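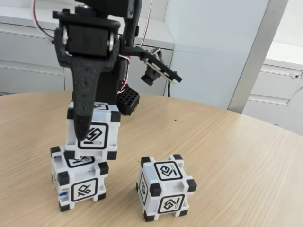
Stacking was never meant to be the hard part, according to the second-year student who leads the arm team at the Sirach student robotics program. The team had set aside two weeks for it at the start of the term. It took until February.

"We believed that if the arm could find a cube, it could place a cube," the student said. "Those are separate problems, and we had budgeted for one of them."

The program, now in its third year at the Clernel campus, admits students from all departments. Participants work in small teams and meet in the late afternoon, after regular classes have ended. Each team prepares one task for the spring showcase at Plostby, where entries are judged on reliability, documentation and a short oral defense. The arm team has chosen to build and rebuild a stack of marked cubes under changing conditions.

The faculty adviser explained that the choice of task was left to the students. "They proposed something more ambitious in the fall," the adviser said. "I asked them to write down every step it required. They came back a week later with a shorter proposal and a much better one."

By the adviser's records, the team has logged 351 attempts since the start of the academic year. Each is entered by hand in a shared notebook with the starting layout, the result and the initials of the student at the controls. The rules for the showcase call for a success rate of 80 percent across the final trials. The team declined to give its present figure.

Search this site Enter keyword Go

Asked what had changed since the fall, the team leader pointed to the notebook. Early entries read "dropped" or "missed" and little else. Later ones give the side on which the grip failed and the angle of approach. "We could not fix anything from the first forty pages," the student said. "We had to start writing sentences."

Funding for the year came to $2000 from the Azevedo education fund, of which $600 was reserved for replacement parts. The adviser noted that servos remain the largest expense and that students are required to submit a written request for each one.

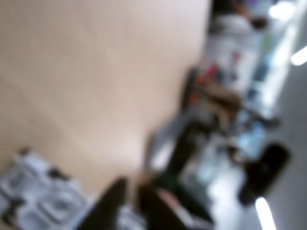 Patience is what the program teaches first, another member of the team remarked, and programming comes some time later. The student joined with no experience in either electronics or code and now maintains the calibration routine, a duty that passes to a new member each term.

The adviser hopes to add a second arm team next year, provided that bench space can be found. Applications for the fall term will open in May.

Shares 14 Comments 3

Contact the Program Office | Copyright Sirach Student Programs | Back to top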